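Mantenimiento de equipos de sobremesa
Apuntes de la sesión 4: fuente, placa y memoria
Relu Manole

Lo que se dice y lo que se puede comprobar

En la primera sesión repartí un folleto de Nukholm que promete un ordenador "como nuevo" tras una limpieza de 50 minutos. No da ninguna medida de antes ni de después. Guardadlo, porque volveremos a él en la práctica.

La parte de hoy trata de lo que se puede leer en un equipo abierto sin desmontar nada. Es menos de lo que sugieren los manuales. Las marcas de la fuente, por ejemplo, se suelen tomar por un certificado de calidad. El CE es una declaración del fabricante sobre el cumplimiento de la normativa europea; el CCC corresponde al mercado chino. Ninguno de los dos os dice si la fuente rinde bien ni cuántos años le quedan. El 10 dentro de la flecha circular tampoco es una garantía de diez años, aunque cada curso alguien lo escribe en el examen – se refiere al periodo de uso sin riesgo ambiental por sustancias peligrosas.

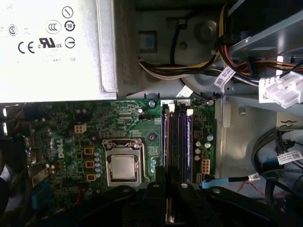 Memoria: dos módulos y muchas leyendas

Con dos módulos puestos, lo habitual es suponer que trabajan en doble canal. Suponer no basta. Depende de las ranuras ocupadas y hay que mirarlo en el manual de la placa o en la BIOS. Tampoco el color de una etiqueta prueba que dos módulos sean iguales: se compara la referencia completa.

Sobre la pasta térmica, Paraschiva Pascu defiende cambiarla en toda revisión. Yo no lo veo claro. Si no hay que retirar el disipador y las temperaturas en carga son normales, prefiero dejarla. Los 80 grados que circulan por los foros como límite universal no valen para cualquier procesador; consultad la ficha del modelo.

Para la práctica

Equipo apagado y desenchufado, pulsera puesta. La fuente no se abre.
Anotad la referencia de la placa y la de cada módulo.
Buscad en el manual qué ranuras corresponden a cada canal.
Releed el folleto de Nukholm y marcad las frases que no se podrían comprobar con una medición.

Entrega en papel, una cara.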